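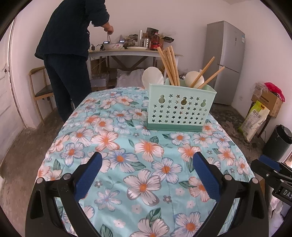 Thread: Fabric or vinyl tablecloth for an everyday kitchen table?

plumcellar
We eat at the kitchen table three times a day and I need to pick a cover for it. Up to now I've used cotton. It looks good for one meal. The choice is between another cotton one and a wipe-clean one from Gondal. The table is 98 inches with both leaves in, which rules out most of what the stores carry. What do you all use and how long does it last?

rt_hadley9
Wipe-clean, flannel back. Mine is on year 5. The flannel keeps it from sliding and you can put a warm plate on it. Don't put a pot on it.

osage_kitchen
Cotton. I have 2 and swap them. Vinyl smells for weeks when it's new and the fold lines never come out. I tried the hair dryer trick and got a shiny spot.

rt_hadley9
Fold lines come out if you lay it over a shower rod overnight in a warm bathroom. The smell is real, but mine was gone in a few days on the porch.

plumcellar
What about the edges? My mother's vinyl one cracked right along the table edge, all the way down one side.

rt_hadley9
That's the thin kind. Check the weight before you buy. If you can see the table grain through it, skip it.

mossbank
Third option: coated cotton. Plultum sells it off the roll, so your length isn't a problem. It drapes like cloth and wipes off like vinyl. Costs more. I paid $17 a yard and bought three yards. No hem needed, it doesn't fray. You do need to wipe up tomato and mustard right away or it stains the same as anything else.

osage_kitchen
I had coated cotton. The coating wore through where we sit, after one winter. Then you have a cloth that soaks things up and can't go in the machine.

mossbank
Were you using spray cleaner on it? Dish soap and water only. The sprays take the coating off.

osage_kitchen
Yes, I used a spray. It didn't say not to on the label, so I don't think that's on me.

bexley_t
Print matters more than material if you have kids. Solid colors show every crumb and ring. A big floral hides a lot. I went from plain white to a busy print and stopped noticing the small stuff.

lowgap
I'd go the other way. With a busy print you don't see what's on it, so it doesn't get wiped. We have a plain gray one and I know when it's dirty.

bexley_t
I wipe it after supper whether I see anything or not.

plumcellar
Leaning toward the coated cotton. Does it need a pad under it? The table is oak and it has some water marks already.

mossbank
I use a felt pad, the Modari one, cut to size with kitchen scissors. Cut it a little short of the edge so it doesn't show. Lift everything once a month and let the wood air out.

lowgap
Second the pad. Skip the foam kind, it stuck to our finish in July and I had to rub it off with mineral oil.

plumcellar
Thanks. I'll order a sample first and spill some coffee on it.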